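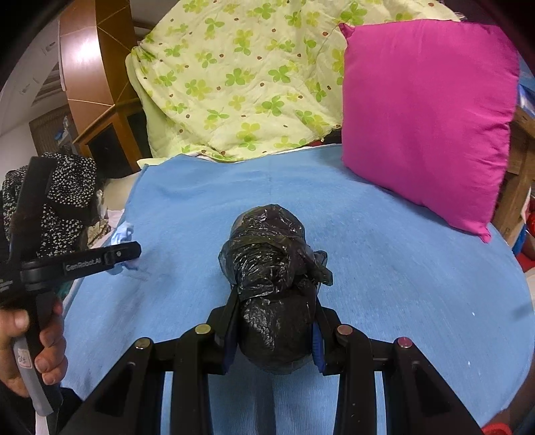
Black bag, knotted in the middle, light blue surface. Bread thread starts now!

Okay so I have been baking rye bread for most of this year and I finally have opinions. Long thread, get a snack.

Background: I grew up on the soft supermarket kind with the caramel color and three caraway seeds per slice. I liked it fine! Then in June I had a slice of the dark stuff at a tiny bakery in Vunlow, with cold butter and salt, and I stood on the sidewalk and ate the rest of the loaf out of the paper.

I asked what was in it. Rye flour, water, salt, starter. I went home and bought a sack of flour that same night.

My first two loaves were bricks. I mean it, I could have propped a door with them. Rye doesn't stretch like wheat does and I was kneading it like wheat, for ages, getting more and more annoyed. You can just stir it! With a spoon!

It will look like wet cement. Leave it alone. Wet your hands, smooth the top, put it in the tin, walk away.

Starter talk. Mine is called Goodwin, after the street I lived on when I made it. Goodwin smells like green apples on a good day and nail polish remover when I forget to feed it. Both are fine. Pour most of it off, feed it twice, it comes right back.

Flour: I've tried a bunch and keep going back to the coarse one from Alier. It drinks more water than the fine kind, so if you switch, add a splash and see how it feels. The fine one makes a nicer sandwich slice, I'll give it that.

I bake in a lidded tin for the first 20 minutes, then lid off, then turn the oven down and let it go a good long while. My tin is an old Rustent one from a yard sale and it is ugly and I love it.

THE WAITING. You have to wait a full day before cutting. I know. I cut one warm and it gummed up the knife and I ate it over the sink anyway, but the next-day slice is so much better, sweeter and a little sour at the back.

Things I've put on it so far: butter and radishes, smoked fish, cream cheese with way too much dill, peanut butter (yes!!), a fried egg with mustard. The mustard egg is my current breakfast and I think about it when I'm falling asleep.

Someone asked how many loaves. I keep a notebook and as of today, Nov 17, 2018, the number is 114. My freezer is mostly bread. My neighbors are mostly bread.

Next up is a version with soaked sunflower seeds and a spoon of molasses. If you have a ratio you like for the seeds please send it to me, I keep guessing and the last one crumbled when I sliced it.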